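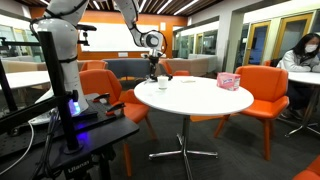

By a second-year student, Interior Studies, Nerel College
Studio project report, submitted June

The Round Table Project

So my project was the snack corner on the ground floor of the Stillton building, the bit with the round white table and the orange chairs. I picked it because I eat there nearly every day and I figured I'd enjoy writing about somewhere I already sit (I did, mostly!). The assignment was to choose a small shared space, watch how people use it, and suggest changes for under $2,000. I came in way under that, more on that later.

First, the furniture. The table is round and white on a chrome pedestal with a star-shaped foot, and I've come to really like that foot. With the support in the middle there are no corner legs to bang your knees on, and you can squeeze in another chair whenever a friend turns up. The chairs are orange all the way down to the legs, and against the dark gray carpet they look fantastic. My tutor thought the orange was too loud. I wrote a whole page defending it in my first draft and then had to cut it for length, so please take my word for it.

I did my watching over two weeks, mostly in the late morning and then again after 3 p.m. when the classes upstairs let out. I sat on the low bench by the window with a sketchbook and drew the table from above each time somebody sat down, marking where the cups, napkins and boxes ended up. Some of the drawings are terrible, but they did the job. A glass of milk and a napkin take up hardly any room at all. Add one bakery box, even a little pink one, and people start pushing things toward the edge. Then a laptop arrives and somebody ends up holding their drink in their lap.

The other thing I noticed was the chairs drifting. People pull them out to leave and don't push them back, and by Monday afternoon there was always one stranded halfway to the door. I tried little felt dots on the carpet as parking spots. They lasted a day and a half before the vacuum got them, so that idea is in the appendix under things I would skip next time.

What I ended up proposing is pretty simple. I'd keep the table. I'd keep every one of the chairs, too. I'd add a narrow wall shelf at elbow height for boxes and bags, with a small tray on it for napkins so they stop wandering across the tabletop. I priced two shelves, one from Rirnus and one from Ong, and went with the Ong one in my final drawings since it has a lip at the front and crumbs stay put. I also asked for a small trash can nearer the table, because the closest one is out in the hallway and people leave their empty boxes behind.

I built the shelf in cardboard first and taped it up for a test. It sagged, of course, but people used it right away, even the ones who had no idea it was my project! Bags went up there before coats did, which I hadn't planned for, so the final version has a row of hooks underneath.

If I did it over I'd start the drawings earlier and measure the gap between the chairs and the wall before building anything. My first cardboard shelf was 2 inches too deep and I had to redo the whole front edge the night before the review.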